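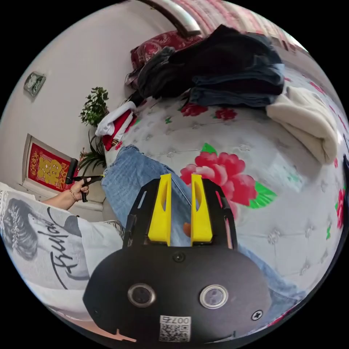 3.2 Seating and Comfort in the Ukville Interviews

Figure 4. A participant in a white T-shirt, seated.

We spoke with 135 residents of Ukville, most of them at home, and we were touched by how gladly they talked about their chairs. Visits were planned for 36 minutes, but many ran to almost 60 — people had so much to tell us about the seats they grew up with! As Hollmann and Kallio found in Billside, a favorite chair often stays in a family long after the rest of the furniture has gone, and our own notes lean warmly the same way.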